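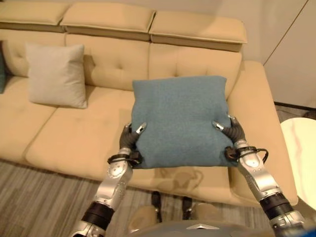

4. Stretching your canvas on the Ristus frame

Right, you've got the frame glued up and standing square (if you haven't, go back to section 3 and come and find me when it's dry). This is my favourite part of the whole kit, and also the part where I've made the most mistakes, so I've put in as many of them as I can remember.

I'm writing for the big frame, the one with the 2,000 mm long bars. The small frame goes together the same way with less walking around it.

What you need out for this section

Canvas from the Brester roll, the medium weight one
Canvas pliers (the wide jaws with the rubber pads)
Staple gun and a full strip of staples
Flat screwdriver or a staple lifter
Pencil, long ruler, sharp scissors
An old sheet for the floor

4.1 Cutting the canvas

1. Put the sheet down and sweep it with your hand. One bit of grit under raw canvas will leave a dimple that you'll be looking at for years.

2. Roll the canvas out with the good side facing down. On Brester canvas the good side is the one that was on the inside of the roll. I still check mine by holding it up to a window and looking for slubs, those little fat threads that stick out of the weave.

3. Lay the frame on top with the bevelled edge facing the canvas. The bevel is the sloping bit. If the flat side is touching the canvas you'll get a ridge showing through the paint the whole way round.

4. Line up the long bars with the weave. Pick one thread and follow it with your eye from end to end. It should run beside the bar and never cross it.

5. Measure out 100 mm past the bars on all four sides, draw your line in pencil and cut.

Caution: please don't cut it closer to save canvas. I tried it on my second frame and the pliers had nothing to hold, so I ended up pulling with my fingertips and calling the canvas names.

Note: pencil only. Marker ink creeps up through gesso, and one of my early skies has a purple line in it that has outlived four coats of white.

4.2 The first four staples

6. Fold the canvas over the middle of one long bar and put a single staple in the back. Set it at a slant so it catches more threads.

7. Go to the opposite long bar. Grip the canvas at the middle with the pliers, rest the jaw on the edge of the wood and roll your wrist down. Staple it.

8. Do the same in the middle of each short bar. You should now have a faint diamond of tight canvas, with floppy corners. The corners are meant to be floppy at this stage!

9. Stand the frame up and have a look from the front. If the weave bows towards one side, lift the staple on that side and pull again with a bit less muscle.

Caution: the staple gun has a catch on the handle. Put it on every time you set the gun down, even if you're only stepping over to the other side of the frame. Mine has gone off against my boot.

4.3 Working out to the corners

10. Starting from a middle staple, add one staple on the left and one on the right, a thumb's width apart. Then cross to the opposite bar and do the same.

11. Turn the frame and repeat on the short bars. Keep going round like this, a couple of staples at a time, always crossing over. It's slow, and I put the radio on.

12. Stop a hand's width short of each corner.

Note: people new to this tend to finish one whole side before starting the next, and I did too. The canvas gets dragged towards the finished side and you get a long diagonal ripple that won't come out with wedges, water or bad language.

Note: you don't want it drum tight if you're going to use rabbit skin glue, which shrinks as it dries and can twist a light frame. With acrylic gesso you can go tighter. I aim for a surface that gives a little when I push it with a flat hand and then comes straight back.

4.4 Folding the corners

13. Pull the corner point straight in over the back of the frame and put one staple through it.

14. Fold the loose flap in under itself so the fold sits flush with the edge of the bar. Fold it so that the crease ends up on the top and bottom of the painting, where you won't see it from the side.

15. Staple it down flat and do the other corners the same way. If the lump is too thick for the staple, give it a squeeze with the pliers first.

Caution: don't trim the bulk out of the corners. You'll want that cloth if you ever have to take the canvas off and stretch it again.

4.5 Fitting the cross brace

16. Slide the brace in from the back and press it into clip 172 on each long bar. You'll hear it click.

17. Check that the brace isn't touching the canvas. You want to be able to slip a finger between the two. If it's touching, the clips are in upside down.

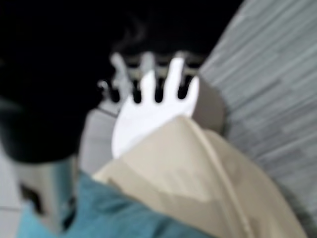
Can I take the staples out and start again if I've made a mess of it?
Lift them with the flat screwdriver, a few at a time, and restretch with new staples set slightly to one side of the old holes. The canvas doesn't mind, as long as you haven't primed it. Once there's gesso on it the folds will be stiff and may crack along the edge.

What if the canvas sags after a week?
Tap the corner wedges in, one light tap each, going round the frame twice. On raw canvas you can also mist the back with clean water and leave it flat overnight. I wouldn't do that on a finished painting.

Is linen stretched the same way?
Same steps, but pull it less at first and go round more times. Linen feels tight well before it is, then relaxes while you're making a cup of tea.

4.6 Before you move on to priming

Leave the stretched canvas standing overnight in the room you'll be painting in. Keep it away from heaters and out of direct sun. Next morning, look along the surface from one end with the light coming from the side, and fix any ripples now.

If you're working with the Nigam primer, it wants three thin coats, and section 5 has the drying times. Older copies of this guide told you to size the canvas first, and I changed that on 18 July 2018. If you've printed the Burnelwood workshop sheet and it still says to size, cross that line out and carry on to section 5.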